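Kumell Project – Teleoperation and Demonstration Working Group
Minutes of the meeting of April 3, 2023

Chair: Jaruwan Thongdee
Represented: Flotell (hardware), Luangrath (annotation), Fekska (policy training)

1. Previous minutes

Approved with one correction. Under item 4, "joint replay" should read "gripper replay." The action on spare finger pads stays open with Flotell.

2. Demonstration count

The March collection closed at 629 episodes for the cloth tasks. Of these, 261 were recorded by hand guiding and the rest by remote control from the leader arm. The target for the next release is 500 accepted episodes after review. Luangrath has started review and expects to reject around 100, mostly for dropped grasps or for operators pausing too long before closing the fingers.

Thongdee asked that rejected episodes be kept and labeled with a reason code. Fekska wants them for the failure classifier. Agreed.

3. Hand guiding versus remote control

Flotell reported that hand guiding gives smoother approach paths, but the operator's forearm sometimes enters the wrist view. The training side has been masking these segments, which costs time. Remote control leaves the view clear. The drawback is contact: the leader arm has no force feedback, and operators tend to press too far into the table before they close.

Proposal: use remote control for all cloth tasks and keep hand guiding for the drawer and lid tasks. Carried.

4. Edge grasp on layered cloth

The group went through the wrist view for the layered task. The operator has to take the top cloth by its hem and leave the lower one where it is. The reference view has plain pink cloth over a pale printed one, with the hem running down between the two fingers to a pointed corner. The print gives good contrast at the hem. Blur is heavy on the printed side, and Luangrath noted that frames this soft are hard to annotate for the grasp point.
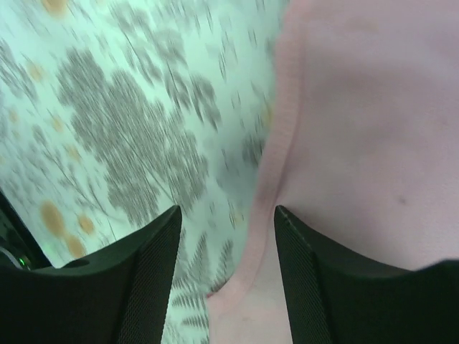

Fekska replied that the grasp point should not be annotated from single frames at all, and that the time of finger closure in the gripper log is a better marker. Manual labels would then be needed only where the log shows two closures or more. Luangrath accepted this for a trial, provided that log and video clocks are checked at the start of each session.

Discussion followed on the approach direction. Two operators come in square to the hem and one comes in along it. Mixed strategies in one set have hurt training before. It was agreed to fix the approach as square to the hem, fingers open, with the corner kept in view until closure.

Lower speed during the last part of the approach was also agreed – Flotell will add a scaling switch to the leader arm handle.

5. Operator instructions

The current sheet says "grasp the cloth near the edge." This is too loose. New wording: "Grasp the top layer only, at the hem. If both layers lift, open, back off and mark the episode." Thongdee to issue the revised sheet.

6. Actions

Flotell: speed scaling switch; spare finger pads.
Luangrath: reason codes; clock check procedure.
Fekska: closure times from gripper log, trial on the reviewed episodes.
Thongdee: revised operator sheet.

7. Other business

Storage for raw wrist video is to be raised at the next meeting. No other items.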